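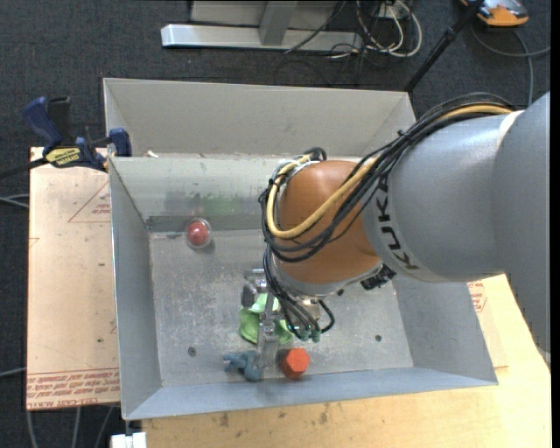

Filed under: Shop Floor
October | By the Grirville desk
4 comments · 60 shares

I dropped in on Rampersad's picking cell over in Grirville this month, and the big news is cables! The crew has rerouted the bundle on the KUKA's wrist so it loops wide around the joint (the yellow one too), after the old run wore through at 1331 hours. They got 147 hours out of the one before that, so I guess it's progress.

The metal bin is still held with a bar clamp, and I'm told it gets checked every morning before the arm is switched on. New finger pads are on order from Kemus. The gripper hoses come off for a look next, once over 510 more picks are logged, and Fludex is sending spare fittings. I'm going back for that one, and I'll bring donuts this time.

Share this story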